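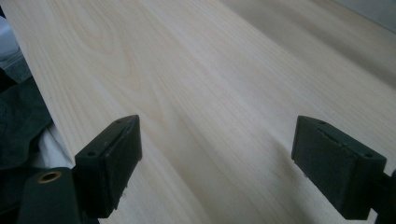 Pads open over bare table. Scuffs along the seams on both sides.

Budget season again, and again the spreadsheet has one fat line at the top that says ROBOT and then a lot of white space under it. I have looked at a fair few of these sheets now. Small shops, a packing outfit, a college lab. Same sheet every time. Somebody priced the arm, somebody priced the install, somebody argued over the color of the safety fence, and the part that touches the work got one word. "Gripper." Or worse, "gripper (incl.)".

Included in what? For how long?

My argument is simple and I'll make it fast, the deadline is close. Plan the purchase from the fingertips back. Pads first, then fingers, then linkage, then whatever is holding all that up. The big stuff is the easy stuff to budget. It has a quote, a lease rate, a salesman who returns calls. Pads have none of that. Pads are a rubber thing in a drawer, and one day the drawer is empty.

At the Buckley shop, where I spent a chunk of April, the drawer was empty. The arm was fine. Lovely arm, paid off. The replacement pads were a special order from Plenano, minimum order 20, and the purchasing form needed 2 signatures over a certain amount, which the minimum order just barely tripped. So a cell that cost more than my house sat idle for 6 working days over rubber. You can call that bad luck. I call it a budget that stopped one line too early.

Now the usual reply. "We have a maintenance fund." Sure. Everybody has a maintenance fund. It gets eaten by the compressor in the spring and by the roof in the fall, and the pads come out of whatever is left, meaning they come out of nothing. A consumable is not maintenance. You would not put printer paper under building repairs. You would not buy coffee out of the roof money. Pads wear because they are doing the job. Give them their own row, their own number, their own month to reorder in, and please put a name next to it.

Also the tools themselves. Plenty of places now run hand-held grippers alongside the arms, for trying out a task before anyone commits an arm to it. Good idea, I'm for it, it's a cheap way to learn that your clever plan doesn't work. But the hand-held ones get bought off the petty end of the budget, so they arrive with no spares and no service plan at all. Then they get used harder than anything else in the building. Passed around, set down any old way, dropped in a tote. If I had to bet where the first bad pad will show up, I'd bet there.

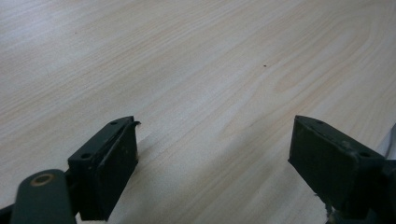

Page 2

Look at the left pad, up at the top, where a thin strip has started to lift and curl outward. Small thing. Does it matter today? Maybe not, on a big dull box. On anything thin I would want it swapped before the next run, and I'd want it swapped without a meeting. That is the whole test of an equipment budget as far as I'm concerned. Can the person holding the tool get a new pad this afternoon without asking anybody?

At most places the answer is no. They'll trim it with a knife. They'll put a dab of glue on it. I have seen tape. And then a month later somebody upstairs is asking why the grip is different from one tool to the next, and do we need a better robot.

You do not need a better robot. You need 1400 dollars in a row of its own. That was the figure we landed on at Buckley for a year, pads plus a spare set of fingers plus screws, and I thought it was generous, and they have not come back to me to complain. Your number will be different. Fine. Have a number.

Which brings me to the Skisov question, as I get it every week in the mail. Should we wait for the new Skisov hand? More fingers, nicer catalog. I don't know. Maybe. What I do know is that a two finger gripper with flat pads does an awful lot of dull useful work, and you can fix one at a bench with a screwdriver. Before you sign for anything fancier, ask what the wear parts cost, who stocks them, how many days to your door, and wether you can fit them yourself or have to ship the hand back. If the rep has to "circle back" on any of that, there's your answer for this year.

Niletti, to be fair to them, do print a wear parts list with prices at the back of the manual. More sellers should. It's one page. I'd rather have that page than the whole glossy front half with the blue lighting.

Some people will say I'm making a fuss over pennies while the real money is in integration, in floor space, in training. I agree thats where the real money is! And that money is all standing still whenever the cheap part is bad. A pad that costs less than lunch has the same power to stop the line as the controller does. Budget by what it can stop — never mind what it weighs on the invoice.

One more, on planning, and then I'm out of room. Stop buying spares at the same time as the machine and calling it done. The first set goes in a box, the box goes on a shelf, the shelf gets moved. Put the reorder in the calendar. Tie it to something that already happens, stock count, filter change, whatever. And have the old ones kept in a bag with the tool name on it when they come off, because a bag of worn pads next to a budget request is worth more than any chart I ever made. We tried it at Buckley and the request went through first time.

Next column is on leasing, and yes, I have read your letters about leasing. Most of them were in by Sat 22 June. The rest will have to wait for the one after.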